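Towels: washing, drying and making them last
By Rhys Cartwright
Updated March

These are the questions we get most often at the Estberg shop, in person and by email. The answers apply to ordinary cotton terry towels unless we say otherwise.

Should I wash new towels before using them?

Yes. New towels usually carry a finish from the mill that makes them feel soft in the shop but stops them taking up water. Wash them once at 40 degrees with a normal amount of detergent and no softener. Dark colours should go in on their own for the first two or three washes.

How often should I wash a bath towel?

After three or four uses, if it dries fully in between. Hand towels need doing more often, as more people use them. Gym towels should be washed every time.

What temperature is best?

40 degrees is fine for most loads. Go to 60 if someone in the house has been ill, or if the towels have started to smell. Check the label first, especially on coloured towels with a woven border.
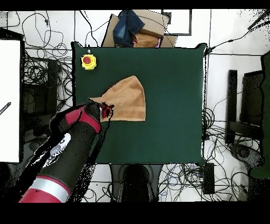
Terry towel in tan, with darker stripes near the edge.

Why have my towels gone stiff?

Usually it is one of two things: hard water or too much detergent. Both leave a residue in the loops. Try halving the detergent for a few washes. If that makes no difference, run the towels through once with a cup of white vinegar in the drum and nothing else, then wash as normal. Never mix vinegar with bleach.

Drying in still air also makes cotton stiff. Give each towel a good shake before you hang it and again when you take it down. Ten minutes in a tumble dryer at the end will soften a line-dried towel.

Can I use fabric softener?

We don't recommend it. It coats the fibres, and the towel then pushes water around instead of soaking it up. If you like the scent, use it every fourth or fifth wash at most.

What does GSM mean?

Grams per square metre. It tells you how heavy the cloth is. A towel of 400 GSM is light and dries quickly, 500 to 600 suits most bathrooms, and anything above that is thick and slow to dry. Our Tamihana range is at the lighter end and the Enari range is the heavy one. In a flat with no outside line, choose the lighter one – a thick towel that never dries will soon smell.

My towels smell musty even when they are clean. What can I do?

Wash them at 60 degrees, with a smaller load than usual, and dry them straight away. Clean the machine too: wipe the door seal, rinse out the drawer and run an empty hot wash. Leave the door open between loads.
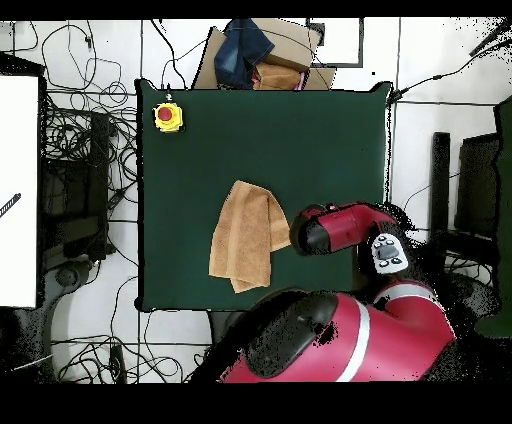
Murray Tomoana wrote in to add that the drawer was the whole trouble in his case. He had washed the same set of towels four times before he thought to pull it right out, and the back of it was black. The smell went after one wash once he had scrubbed it.

We would agree with that. Most drawers come out if you press the tab at the back and pull.

A loop has pulled. Will the towel unravel?

No. Terry loops are held in by the weave underneath, so a pulled one will not run. Snip it level with the others using sharp scissors. Don't tug it. If the hem is coming undone, a line of machine stitching will hold it for years.

How should I store them?

Somewhere dry, with a bit of air around them. Fold each towel in thirds lengthways, then in half, and put fresh ones at the bottom of the pile so that the whole set gets used evenly.
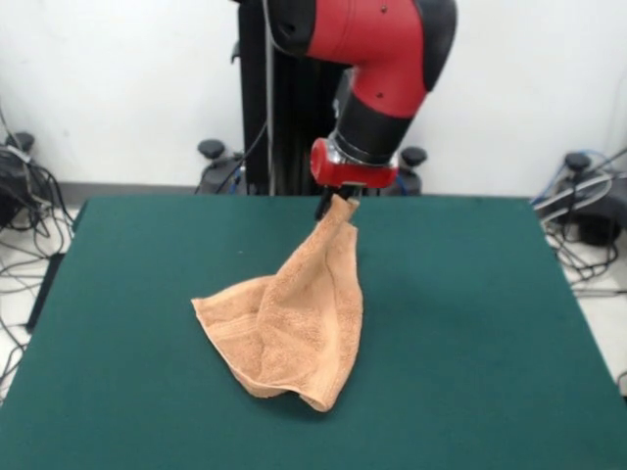 Don't push the pile hard against an outside wall, where damp can get into the back of the cupboard. Spare towels that rarely get used should come out and be aired every couple of months.

When is a towel past saving?

When it has gone thin in the middle, or still smells after two hot washes. Cut it up for floor cloths, or ask your local animal rescue if they need any. Many will take old towels but not bath mats with a rubber back, so check before you go.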